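Moving from packing line to robot teaching, how is it at your workplace?

Board: Work and Automation > Shop floor talk

palletjack_ro
Hello everybody. I work at Suvach, we do packing and returns for office supplies. In January the management told us that the returns hall will get two-arm robots from Stalach, and part of my shift is asked to move to what they call "task preparation". I have signed for it but I am not sure I did well. The pay is the same for now. Does somebody here have experience with such a change? I am mostly interested in what the day looks like and whether the people stayed friends after.

greasy_thumb
We had it two years ago with a different supplier. First months were chaos. The robots were slow and the people had to do their own work plus the work of watching. After that it became calmer. We were 60 people in the hall before, and I do not want to say how many now, but it is fewer. They did not fire anyone, they just did not fill the places when somebody left. So be careful when they tell you that no jobs are lost.

mnguni_nights
I don't agree fully with greasy_thumb. At Mnguni the ones who left were on agency contracts, and the agency sent them to another site. That is not the fault of the robot. Before the robots I was lifting boxes all night and my back was finished at 35. Now I prepare tasks and I sleep normally.

greasy_thumb
The agency people are also people. I think you should count them too.

mnguni_nights
That is fair. I only wanted to say it was not like a disaster for everyone.

softgrip
I can tell about the day itself, because I do exactly this job at Gerach. We have a simulator, and most of my shift I am sitting in front of it. The real robots stand in the other building and I see them maybe once a week. My work is to try out the rooms and the objects before the robot gets the task for real: notebooks, pens, drawers, cabinets, chairs, such things. When a task is written badly, I write back what is unclear in it. For example "put it away" is not a good instruction, you must say where. I was on the line for a long time before, and this helps me more than the training course, which was 3 afternoons with slides.
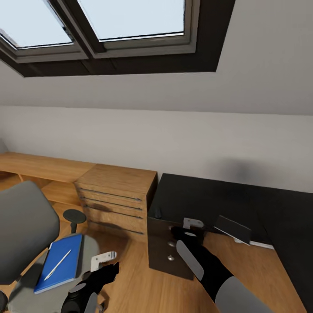 palletjack_ro
Do you need to know programming for this kind of work?

softgrip
Most of it goes without programming, at least at our place. You choose the task from a list, you run it, you mark where it went wrong and you write a short note. Two colleagues have learned some scripting because they wanted to, and they got a small raise for it. What you do need is to write clearly, and for me this was the hard part because English is my third language. I keep a paper with the words I use often.

old_conveyor
I have to disagree a little with the happy picture. I did the same job for 5 months and asked to go back to the dock. Sitting the whole shift is also heavy for the body — my neck was worse than ever. And on the dock we talk the whole day, while in the simulator room everyone has headphones. I missed the talking more than I expected. Also the young ones were faster than me with the mouse and the team lead showed the list of the fastest on the wall. I found this not respectful.

softgrip
The list on the wall is bad, I agree. Ours was taken down after people complained. For the neck, ask for a desk which goes up and down. It took us a long time to get them but they came.

palletjack_ro
Thank you, this is useful. In our plan there is nothing written about desks or breaks from the screen. I will ask about it.

greasy_thumb
Ask for it in writing. Ask also how long the same pay is guaranteed, and if you can return to your old position when it doesn't suit you. Old_conveyor was lucky that the dock had a free place.

old_conveyor
Yes, I was lucky. In my case there was a trial time in the contract and I used it in the last week.

mnguni_nights
One more thing. The notes you write are read by people who never worked in a hall. In the beginning I wrote only "bad" or "too fast" and I was angry that nothing changed. Then one of the engineers sat with me for a shift and after this I wrote better and they listened better. If you can, invite them to your hall before the robots come.

palletjack_ro
I did not think about this. We have a meeting next month with the Stalach people and I will propose it there. One of my colleagues says that we are teaching the machine to take our place and we should refuse together. I understand him, but I have already signed. Now he doesn't eat with me at lunch.

greasy_thumb
He is maybe right in the long time. Still, go and sit with him anyway.

softgrip
It was the same with us, and it took some months. When the first new shift plan came and his hours were not cut, my colleague started talking to me again. Write here after your meeting please, I would like to know what they answer about the breaks.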